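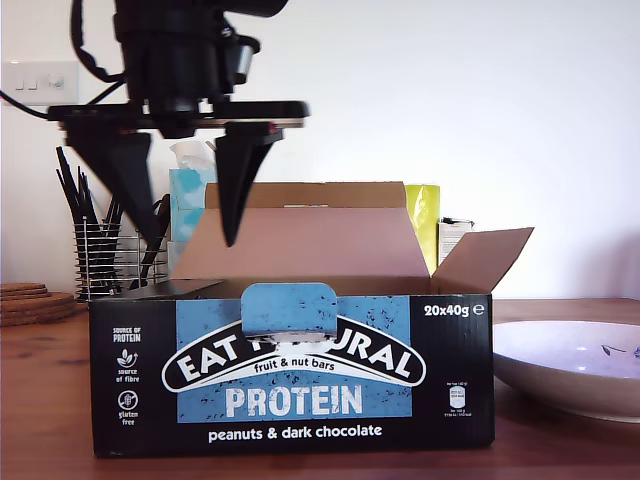
Une boîte de barres protéinées ouverte, sur une table en bois

Gilet de trail Plamard Hetescombe 5
Prix : 121 €
Capacité : 5 litres

Le Hetescombe est le gilet que l'on a envie de garder sur le dos une fois la sortie finie ! Il porte le nom du sentier où nous avons essayé les premiers prototypes, une longue crête pleine de cailloux avec une descente qui secoue tout ce qui n'est pas bien attaché. Autant dire que la question du ballottement nous a occupés un bon moment.

Le dos est en maille ajourée, très souple, et les bretelles larges remontent assez haut pour bien répartir le poids sans frotter dans le cou. Deux sangles de poitrine coulissent sur un rail – on les règle en courant, même avec des gants. Le tissu est celui que nous utilisons déjà sur la ceinture Hunonby, en un peu plus fin.

Les poches, on en est vraiment fiers. À l'avant, deux emplacements pour flasques souples de 500 ml, et juste en dessous deux poches extensibles à ouverture oblique où l'on glisse barres, gels ou compotes. On attrape son ravitaillement sans regarder, on remet l'emballage vide dans la petite poche zippée de gauche et on continue. À l'arrière, le grand compartiment avale une veste imperméable, une couverture de survie et une frontale. Les bâtons se rangent en travers, sous l'élastique du bas.

Pour quelles sorties ?
De la boucle du matin jusqu'aux courses de 40 km. Pour une journée à 4 000 m de dénivelé avec matériel obligatoire d'hiver, nous conseillons plutôt un modèle plus volumineux.

Caractéristiques
Tailles : XS/S, M/L, XL
Coloris : ardoise, safran, vert mousse
Matière : polyamide et élasthanne
Poche à eau : compatible, non fournie
Flasques : deux, fournies
Sifflet : intégré à la bretelle droite

Choisir sa taille
Mesurez le tour de poitrine par-dessus un maillot fin. Entre deux tailles, prenez la plus petite : le gilet se détend légèrement après quelques sorties.

Entretien
Lavage à la main, eau froide et savon doux. Pas de sèche-linge, pas d'adoucissant. Pensez à vider la poche de gauche avant – on parle d'expérience !

Le coloris vert mousse est de retour en janvier, en taille M/L uniquement.

Voir aussi : flasque souple Yimyam 500 ml, ceinture Hunonby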